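Section 5: Dressing the Gesgate for Sleeping

You have opened the mechanism, you have all your fingers, and the Gesgate is now flat. Congratulations. As a piece of furniture it is at this moment a large upholstered shelf, and your guest would like it to be a bed. This section covers the flat sheet, the blanket and the pillows. For the mechanism, go back to Section 4. For the noise the mechanism made, see Troubleshooting.

Before you start

You will need:

One flat white sheet, double size or larger
One blanket
Pillows, to taste
Enough floor on the long side to stand and take a step back

A fitted sheet will not work. We know you have one and that it is the right width. The corners of the Gesgate are padded and rounded, and a fitted sheet will hold on until shortly after midnight and then leave all at once. Aurelio Zavala, who wrote the first version of this guide, spent a whole page on how to make a fitted sheet behave. We removed the page when he went over to flat sheets himself.

CAUTION: Check that both locking feet are down before you lean on the sleeping surface. If one foot is up, the surface will tip toward you.

Placing the sheet

1. Move the coffee table. Farther than that.

2. Take the throw pillows off and put them somewhere other than the floor beside the bed, where you are going to be walking backward.

3. Find the long edges of the sheet. On the Voltgate sheets sold with the Gesgate, the wide hem goes at the head. On anyone else's sheets, choose a hem and commit to it.

4. Stand at the middle of the long side and lay the folded sheet on the sleeping surface with the open edges toward you.

5. Unfold away from yourself first, then toward the head, then toward the foot. The far side should drop behind the bed by its own weight.

6. Look at the near side. The sheet should hang over the front panel along its whole length. If it hangs low at one end and barely clears the cushion at the other, the sheet has gone on at an angle, as it does for most people on most evenings.
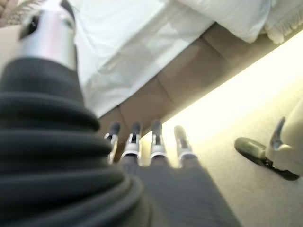

7. Correct the angle from the low end. Lift the hem where it hangs lowest and feed the cloth back up over the edge a little at a time. Pulling from the high end seems quicker and drags the whole sheet off the far side, at which point you are back at step 4 with less goodwill.

8. Smooth from the middle outward with a flat hand. Creases from the packet will stay. They come out in the wash, or under a guest.

NOTE: The seams on the front panel make a handy ruler. Measure from the hem down to the bottom of the panel at each end. If the two distances match, your sheet is straight, whatever your spouse says from the doorway.

When the sheet has to come up again

Sooner or later you will find you have left something underneath. The remote control is the usual one. Seung-woo Ra on our returns desk once received an entire Gesgate back from a customer in Prevville with a library book under the bedding, and the book was due on Tuesday.

Lift the near hem with both hands well apart and raise it above the cushion line. Hold it there while someone else reaches in. If you are alone, fold the raised part back across the bed and then reach in. Do not hold a sheet up with your chin. It works exactly long enough to get your arm stuck.

CAUTION: Never reach under the sleeping surface itself while the bed is open. The space below contains the frame, the springs and whatever your children have posted through the gap.
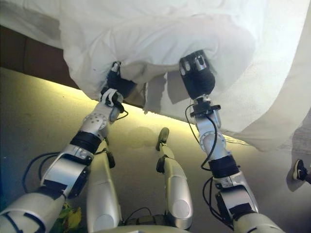
A sheet that has been lifted needs its corners found again before it goes back down. People skip this because they are holding the cloth already and feel they have it under control. What they have is a handful of the middle. With the sheet up like the one shown, gathered into bunches at both holds and one loose corner hanging toward the floor on the right, let the cloth down onto the bed first and deal with that corner before anything else. Follow the hem along to it with your fingers. Then do the same in the other direction. If you lower the sheet and start tucking from wherever your hands happen to be, the bunches go under the blanket with you and your guest sleeps on a rope.

9. Lower the sheet onto the sleeping surface and release it.

10. Trace the hem to the nearest corner and place that corner where it belongs.

11. Trace the hem to the other near corner. If you arrive at a far corner instead, you have turned the sheet. This is fine with a square sheet and less fine with yours.

12. Shake the near edge once, low and gently. One big theatrical snap looks wonderful in hotels and will clear a lamp off a side table.

Tucking

The Gesgate has a tuck channel along the back, where the sleeping surface meets the backrest, and another at the foot. The front has none. Gyu-bin Ma in our workshop has been asked to add one every year and every year has pointed out that the hinge lives there.

13. Push the far edge of the sheet into the back channel using the side of your hand. Go in as far as the wrist and no farther.

14. Tuck the foot.

15. Leave the front hanging. Straighten it with a light pull at 2 points, one near each end, both at the same moment. A single pull in the center gives you a pleat shaped like an arrow, pointing at you.

NOTE: If your arms are not long enough for both ends, move them in to where they are comfortable and pull less. The last bit of unevenness can be brushed out with the back of your hand. 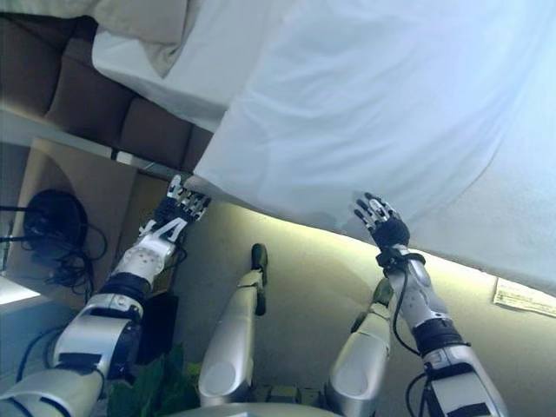
Reading time for the rest of this section: 4 minutes

Blanket and layers

You may be tempted to leave the blanket draped along the backrest while you do the sheet. Many people do, and it keeps the blanket off the floor. The drawback arrives at step 13, when you tuck the far edge and find you have tucked the blanket with it. Check along the back before you push anything into the channel. If any blanket is caught under the sheet, ease it out toward the head end.

16. Spread the blanket over the tucked sheet, leaving a hand's width of sheet showing at the head.

17. Turn the sheet back over the blanket if you are using a second sheet on top. If you are using only one sheet, skip this step and tell your guest it is the continental style.

18. Add the pillows. Fringed or tasseled ones are decorative and should be offered as such. Akosua Bawa, who tested our overnight settings, slept on a tasseled one for the sake of completeness and does not recommend it.

If something has gone wrong

The sheet is too short at the foot.
It is on sideways. Rotate it a quarter turn.

The sheet is too short everywhere.
It belongs to another bed. Sheets made for the Qureshi single look identical when folded and have been causing this call to our help line since the model came out.

The sheet slides forward during the night.
The back tuck is too shallow. Repeat step 13. If it slides again, look for a magazine in the channel.

There are marks near the hem.
Turn that end to the foot, tuck it in, and wash the sheet when your guest has gone. The upholstery itself must not be bleached. Rafferty Montoya in customer care can tell you what happens if it is, and will, at length.

Stripping the bed

19. Remove the pillows and the blanket.

20. Pull the sheet free of both channels before you lift it.

21. Check that no cloth is left inside the back channel. The mechanism will close on a sheet without complaint and will refuse to open again with great firmness.

22. Fold the sheet, or roll it into a ball and put it at the back of the closet. We supply the furniture and have no authority over the closet.

Continue to Section 6, Closing the Gesgate. Keep the coffee table where it is until you have finished.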